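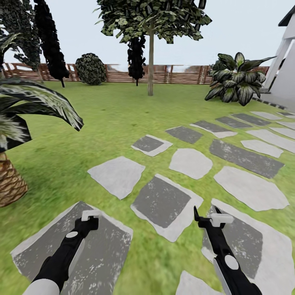 Hesthorpe council to trial backyard rainwater rebates from November

2 min read

Print this article | E-mail this article

Households in Hesthorpe will be able to claim back part of the cost of a rainwater tank under a trial approved by the town council this week.

The rebate opens in November and will be offered to the first 400 properties that apply. It covers tanks used for garden watering, as well as those plumbed to toilets and laundries. Homes that already have a tank can apply for help with a replacement if the old one leaks or has rusted through.

Council staff told the meeting that garden watering makes up a large share of the town's summer demand. Hesthorpe draws most of its supply from the Okedach reservoir, which has had three dry winters in a row. Water restrictions were brought in last summer and were lifted only after late autumn rain.

A survey sent out with the rates notices earlier this year drew 1302 replies. Most people who answered said they would consider a tank if the up-front cost were lower. The next most common concern was space, particularly on the smaller blocks near the station and in the newer streets on the Fehr estate.

Slimline and under-deck tanks will be eligible for that reason. Bladder tanks stored under a house will also be accepted, provided they are fitted by a licensed plumber. Second-hand tanks will not qualify.

Applicants will need to send in a quote, a simple sketch showing where the tank will stand, and proof that they own the property. Tenants can apply with written permission from their landlord. The council expects to answer each application within six weeks, and work should not start until approval has come through. Receipts for tanks bought before the trial opens will not be accepted.

The amount paid will depend on the size of the tank and what it is connected to. A full table of payments is to be published on the council website before applications open, with printed copies at the library and the front counter of the civic centre.

Some councillors questioned whether the money would be better spent fixing leaks in the town's own mains. The meeting was told the mains program has a separate budget and will go ahead as planned, starting with the older pipes along the Okedach road. A motion to delay the rebate until that work was finished was lost.

The council also agreed to run garden workshops at the community nursery in Zonisora Park. Sessions will cover mulching, drip lines, lawn types that cope with less water, and how to slow run-off from paths and paved areas so that more of it soaks into garden beds. The workshops are free but places must be booked. You do not need to have applied for the rebate to attend.

Residents are reminded that tank overflow must be directed to the stormwater drain and must not run on to a neighbour's land. Inlets and overflow pipes also need to be fitted with mesh to keep mosquitoes out. Inspectors will visit a sample of properties once the tanks are in.

The trial will be reviewed after its first summer, using meter readings from the homes that took part. Councillors will then decide whether to extend it to the outlying villages, where many houses already rely on tank water for part of the year.

Print this article | E-mail this article

This site uses cookies to remember your settings and to count visits. By continuing to browse you agree to our use of cookies.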